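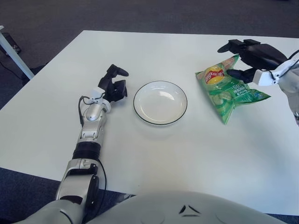 Snack table: what changes in March

The snack table in the Fonley building moves to a new setup at the start of March. Most of it will look familiar. The main differences are where the plates are kept, who orders the chips, and what happens to opened bags at the end of the day.

Plates

We are giving up paper plates. The last order was for 590 of them and it lasted less than a season, and a good part of that went into the trash with nothing on it but crumbs. From March there will be white plates with a dark rim, kept in the cupboard to the left of the sink. They are shallow, so they work for chips, crackers and cut fruit. Anything with sauce or broth should go in a bowl from the shelf below.

Please put used plates in the dishwasher, bottom rack. The machine is started at 5 p.m. If you eat later than that, wash your plate by hand and leave it in the drying rack. Do not stack plates in the sink.

Chips

Chips stay on the list. The cucumber flavor was asked for more than anything else in the winter survey, ahead of plain salted and barbecue, and it will be part of the regular order. We get it through Skistach, the import grocery on the ground floor, and delivery takes two weeks. When it runs out it will be out until the next delivery, so please don't write it on the request sheet again in between.

Bags are meant for sharing. Pour what you want onto a plate and leave the bag on the table for the next person. Several people wrote in the survey that they don't like reaching into a bag that others have had their hands in, and the plates are the simplest answer to that.

An open bag should be folded over twice and closed with a clip. Clips are in the top drawer with the scissors. Bags left open overnight will be thrown out in the morning. Unopened bags go back in the bin marked Prudidar, which is the old project bin and has been emptied for this purpose. We will relabel it when the new labels come in.

The table

Food goes on the white table only. The gray carpet is hard to clean, and the last visit from the carpet service cost $249 for one room. If something spills, the hand vacuum is on the hook behind the door. It runs for a short time on a charge, so put it back on the hook when you finish.

The table is wiped down at noon and again before closing. Please take laptops, papers and cups with you when you leave so that the whole top can be cleaned.

Budget

The monthly amount is $90, the same as last year. The money saved on paper plates goes to fruit, which will be delivered together with the Simiyu coffee order. Requests can be written on the sheet inside the cupboard door. The sheet is collected on the last working day of each month, and anything added after that waits for the next order.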